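**Gullell** is a benchmark for comparing robot grippers and wrist-mounted cameras on household furniture tasks. It runs mainly in simulation, with a smaller set of trials repeated on physical hardware. The benchmark was written by Dalia Mansour while she was working at the Prollis laboratory, and it is maintained there under a permissive licence. It is used chiefly to rank end effectors before a purchase or a redesign, and to a lesser extent to test arm controllers.

## Background

Earlier comparisons at Prollis relied on tabletop pick-and-place trials, in which a gripper lifted blocks and cylinders from a flat surface. Results from those trials were a poor guide to behaviour on furniture. A gripper that scored well on blocks could jam against a drawer front, or slip off a narrow bar once the arm began to pull. Mansour proposed a separate suite limited to articulated objects: drawers, hinged doors and lids. The first version was circulated internally in July, and the task definitions have changed little since.

## Task set

The suite contains 78 tasks divided among 6 furniture classes. Each task fixes the starting pose of the arm, the opening state of the joint and the required final state. Wall colour, floor pattern and rug texture are drawn at random from a library, as are the grain and tone of wooden surfaces. Joint friction is varied separately so that visual and mechanical effects can be analysed apart.

Drawer tasks come in two forms:

- **Open**: the drawer begins closed and must reach a set extension.
- **Close**: the drawer begins extended and must return to within 3 mm of its stop.

Handle geometry is recorded for every object. Bars, knobs, cups and recessed pulls are scored in separate tables, as pooling them was found to hide large differences between finger shapes.

## Hardware compared

Two parallel-jaw designs have been tested in full. The Fisa gripper has long, flat fingers and a comparatively wide stroke. The Slaoui gripper has shorter fingers with a curved inner pad and a stiffer linkage. Both are modelled with the same arm and the same impedance controller, and the wrist camera is held at one mounting angle unless the camera is itself the variable under test.

On bar handles the Fisa gripper gave the higher success rate, largely through tolerance of lateral error in the approach. On knobs the order was reversed. Closing tasks showed no consistent difference, as either gripper can push with closed fingers and no grasp is needed.

## Camera placement

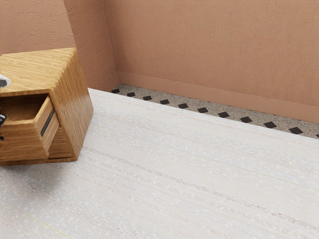

Camera placement affects scores more than any other setting apart from finger shape. A view directed past the gripper takes in the surroundings but can leave little of the fingers or the target to work with. In the nightstand view, the drawer is partway out and its interior is empty, yet only slivers of the gripper enter at the extreme left, one of them a black finger segment beside the drawer. Much of the remaining area is pale rug and wall. The row of black diamonds in the floor strip supplies strong, repeating corners, which a feature tracker may favour over the plain wood of the cabinet. The benchmark therefore logs the share of pixels belonging to the target object and to the gripper at each step, and reports both beside the success rate.

## Limitations

Contact between finger pads and thin handles is simplified, and pad wear is not modelled. Physical repeats cover 14 of the tasks, all of them drawers, so rankings for doors and lids rest on simulation alone. Drawers are simulated without contents, which removes shifting loads from the closing tasks. The controller gains were tuned on the Fisa gripper and carried over to the Slaoui unit unchanged, a choice that may favour the former on stiff joints.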